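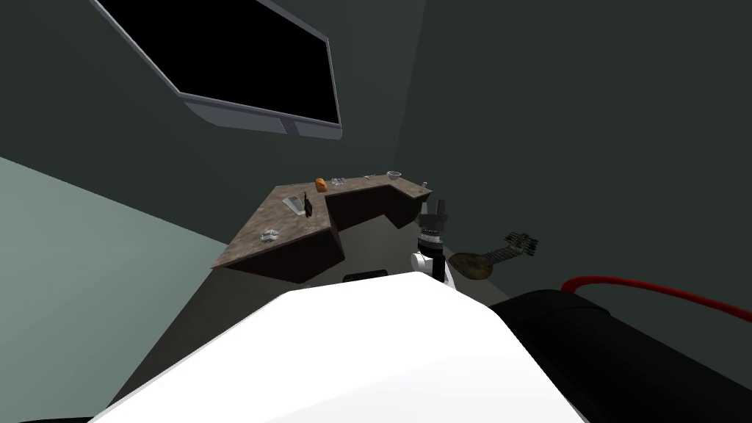

Abb. 4.1: Simulierte Küche mit L-förmiger Arbeitsplatte, aus Sicht des Roboters

Kapitel 4
Was kostet der Roboter, bevor er etwas tut?

Mein erstes Roboterbudget passte auf eine halbe Seite. Oben stand der Preis für den Arm, darunter der für den Greifer, dann kam ein Strich und eine Summe, auf die ich ziemlich stolz war. Osaze Ogunleye, damals mein Kollege im Einkauf, las das Blatt zweimal durch und fragte dann ganz freundlich, woran ich den Arm denn festschrauben wolle. Tja. An einen Tisch, dachte ich. Der Tisch stand nicht auf der Liste. Die Kabel auch nicht, der Schaltschrank nicht, die zwei Wochen Einarbeitung schon gar nicht (die hatte ich irgendwie für geschenkt gehalten).

Um solche Listen geht es in diesem Kapitel. In Kapitel 3 haben wir überlegt, welche Aufgaben sich überhaupt für eine mobile Plattform mit zwei Armen eignen. Jetzt rechnen wir, und zwar mit einem Fall, der uns bis zum Ende von Teil II begleitet: Das Pflegeheim Kamolrat will in seiner Wohnküche einen Roboter einsetzen, der nach dem Frühstück die Arbeitsplatte abräumt. Zwei Anbieter stehen zur Wahl, Turnar und Skernico. Turnar verkauft das Gerät, Skernico vermietet es. Und schon vergleicht man Äpfel mit Birnen – deshalb brauchen wir erst einmal ein gemeinsames Raster.

4.1 Erst simulieren, dann bestellen

Ich bin inzwischen ein großer Freund davon, die Simulation ganz an den Anfang der Planung zu setzen und ihr eine eigene Zeile im Budget zu geben. Schauen Sie sich Abbildung 4.1 ruhig einmal mit den Augen einer Einkäuferin an. Der Greifer zeigt zum rechten Ende der Arbeitsplatte, die Schüssel steht weiter hinten, und zwischen Roboter und Theke liegt unten am Sockel auch noch etwas Kleines, Schwarzes. Kommt der Arm bis an die hintere Kante? Passt das Fahrgestell in die Innenecke? Muss der Boden frei sein, und wer räumt ihn frei? Aus jeder dieser Fragen kann eine Rechnung werden, und mir ist es entschieden lieber, sie im August am Bildschirm zu stellen als nach der Lieferung!

Dazu kommt die Frage der Gegenstände. Eine dunkle Flasche mit schmalem Hals, ein flach liegendes Besteckteil und eine weiße Schüssel verlangen vom selben Zweifingergreifer recht verschiedene Dinge. Wer hier nur einen Satz Finger einplant, bestellt womöglich nach. In unserem Beispiel setzen wir für einen zweiten Satz 500 Euro an, für die Simulationsphase insgesamt fast 3.000 Euro. Das klingt nach viel Geld für bunte Bilder, ich weiß. Warten Sie bitte bis Abschnitt 4.3, da legen wir die Nachrüstung daneben.

4.2 Die Zeilen, die gern fehlen

Wen-hsiung Siu hat mir für dieses Buch seine Budgetvorlage überlassen, die er bei Colta über mehrere Projekte hinweg gepflegt hat. Sie hat 14 Zeilen. Ich drucke sie im Anhang vollständig ab und greife hier nur die heraus, über die meine Kurse regelmäßig stolpern:

Lieferzeit. Im Fall Kamolrat rechnen wir mit 8 Wochen. Die Miete für den Lagerraum läuft in dieser Zeit schon.
Umbau am Einsatzort. Steckdosen, Durchgangsbreiten, Schwellen, eventuell ein hochgehängtes Fernsehgerät.
Ersatzteile. Mindestens ein Satz Finger und ein Kabel, das außen am Arm verläuft.
Schulung. Zählen Sie die Arbeitszeit der Teilnehmenden mit, auch wenn der Anbieter den Kurs selbst nicht berechnet.
Rückbau. Was passiert am Ende der Mietzeit, und wer bezahlt den Transport?

Die letzte Zeile fehlte bei mir übrigens jahrelang. Herr Siu hat sie mir an einem Donnerstag am Telefon diktiert, mit hörbarem Vergnügen.

Aufgabe zum Einstieg

Stellen Sie für das Pflegeheim Kamolrat eine erste Kostenliste auf, noch ohne Beträge. Markieren Sie alle Zeilen, die beim Kauf anfallen, beim Mieten aber nicht, und umgekehrt. Notieren Sie außerdem zwei Fragen, die Sie anhand von Abbildung 4.1 an beide Anbieter schicken würden. Heben Sie das Blatt auf, wir brauchen es in Abschnitt 4.3 wieder.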